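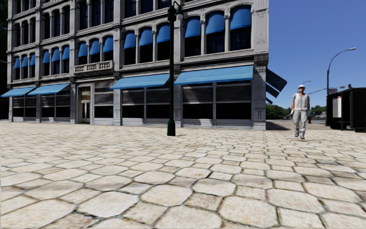
The shopping street in our simulated town, blue awnings and all, with one of the pedestrians walking past.

I have been wanting to write about this for weeks, because it has eaten all my evenings since October and I have loved nearly every one of them. We are teaching a small pavement robot to find its way through a town, and before it can learn anything it needs examples. Lots of them! So I sit with a game controller and drive a pretend robot through a pretend town while the computer saves everything it sees and every nudge I give the sticks.

The town is called Dirkasden. Khrystyna-Mariia Tymoshchuk built the first version of it and I have been pestering her for changes ever since. The recording tool is Pritent, which started life as a script of mine and has grown buttons. You give it a start point and a goal, it counts you in, you drive, and when you arrive it asks whether the run was any good. I say no fairly often.

The target is 2,000 runs. At the moment we have 447 that I would happily train on, plus a folder of 62 that I keep for their mistakes (wrong turnings, one long argument with a doorway, that sort of thing). I used to delete those. Khrystyna-Mariia talked me out of it, and she was right — the last few seconds, where I notice the error and steer out of it, are some of the most useful driving in the whole collection. A learner that has only ever watched perfect runs has no idea what to do once it drifts half a metre to one side.

My own driving has been the big surprise. I played back my first 100 runs in one sitting and saw that I pass almost every walking person on the left. Why? No idea. But a learning system would have copied it faithfully, so now Pritent picks a side for me before each run and shows it in the corner of the screen. I also slow down far too early when I come near a kerb, and I'm still working on that one.

The open corners are my favourite places to record. Along the shops there is a wall to follow and you can be lazy, but where the paving spreads out towards the road you have to choose a line and stick to it. I start each corner run from a different spot and a different angle, and I change the goal as well, so that the same crossing gets approached in as many ways as I can think of. 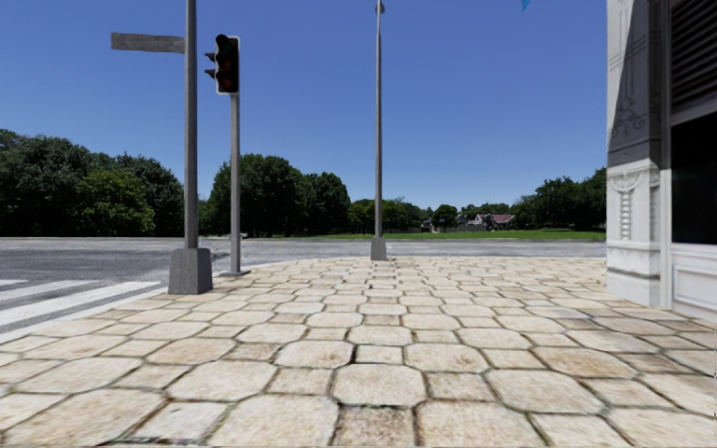
How long should a single run be?

Mine last between half a minute and two minutes. Anything shorter tends to have no real decision in it, and on anything longer my attention wanders and the steering goes with it. Long routes can be split into several goals and recorded one after another.

Next on the list is Raltenia, a second town with narrower streets and a lot more slopes, and I can't wait to get into it. I also want to try Pritent with a second driver, as I suspect the learner is picking up rather too much of me. Khrystyna-Mariia has offered to do a batch with the controller on her lap and no practice at all — perfect, as far as I'm concerned. I'll put up some notes on how her runs compare with mine once they are in.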